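Podbridge Robotics Lab shares results from two-armed sorting study

PODBRIDGE, November 2020 — A research team at Podbridge has published a new method that lets a robot with two arms learn to clear a messy heap of toy bricks without being told which arm should go first. The method is called Nisuvel, and the team is thrilled with how it has turned out! 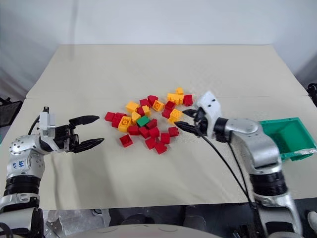 Most two-armed systems split the table down the middle and give each arm its own half. Nisuvel drops that line. Both grippers look at the same heap, each one proposes a grasp, and a small network picks the pair least likely to end in a bump. It was trained on 800 demonstrations recorded by 14 operators, and it needs no 3-D model of the bricks.

"A heap is a wonderful problem," said Fulvio Ruggiero, who leads the project. "You pull one brick and everything next to it moves, so the plan you had a second ago is already old. We wanted a robot that is fine with that."
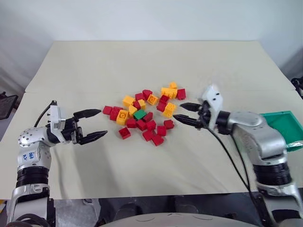
The biggest gain came from adding wrist views to the head view. Bricks that lean on each other can look like a single shape from the head, and a closer look from the side often pulls them apart. With wrist views included, the team saw 3 times fewer dropped bricks over 10 test rounds — a bigger jump than anyone in the group had bet on.
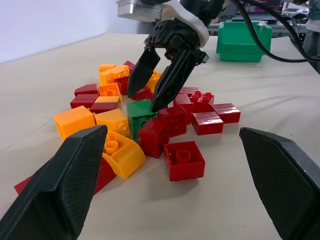
The brick pile from a wrist camera, with the other arm's gripper over the green block.

Aldo Piras, who built the training software, will present the work at the Orlandini workshop in May. Code and demonstrations will be released through Buso, the lab's open data site.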